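Site Visit Report: Civora Open Day
Automation and Work, Term 2 group project
Group members: Celina Szewczyk, Florian Grabner, Man-sik Ahn
Visit date: Nov 5, 2023

1. Why we went

Our project asks how small firms decide which jobs to give to a robot. Most of our reading covered car plants, so we wanted to see a smaller workplace. Civora runs an open day for students and the public, and our instructor, Ottmar Eichhorn, got us three spots on the afternoon tour. Man-sik took notes, Florian asked the questions from our list and Celina wrote up the demonstration.

2. The tour

The tour started at the front desk, where we signed in and got safety glasses. Our guide was Vittoria Vitale, who has worked there since February. She told us the firm had 117 visitors booked for the day, in groups of 8.

The first stop was a storage area with a small cart that carries bins between two rooms. It runs on software called Kodadeck. The cart was charging when we got there, so we only heard about it. The second stop was a screen showing recorded practice runs. Vittoria said a new task usually needs about 2,000 of these before they think it is worth testing. Florian asked who does them, and she said the staff take turns in two-hour shifts.

3. The demonstration

The last stop was the one we had come for. The task is named Prudach on their schedule and is part of their work on handling kitchen items. The arms have to pick up round dishes and move them to and from a small shelf without knocking the other dishes. Vittoria said dishes are harder than boxes because a gripper has to find the rim, and a low rim leaves very little to hold.

We stood behind the line with the rest of our group and could ask questions between runs. The arms were slower than we expected. Man-sik thought a person could clear the bench before one arm had lined up on its first dish. Vittoria agreed and said speed is not what they are working on this year. 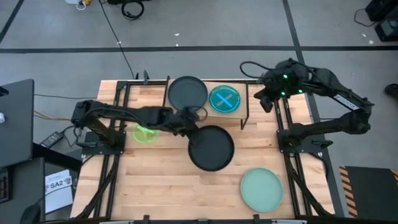
Figure 1. The Prudach bench, with the left arm's gripper at the black pan and the right arm's gripper open.

Both arms are fixed to base plates at the sides of a wooden workbench, and the shelf is at the back. We noted that the dishes were different colours and that two were already on the shelf. Florian asked if colour matters. The answer was that it can — a dark pan is harder for their system to pick out in poor light.

4. What we learned

We had assumed the robot itself would be the main cost. Vittoria said staff time is the larger part, mostly setting up and resetting the bench. This changes section 2 of our main report, where we only compared equipment prices.

We did not get an answer about how often a run fails. Celina has emailed to ask and we will add the reply if it comes before the due date.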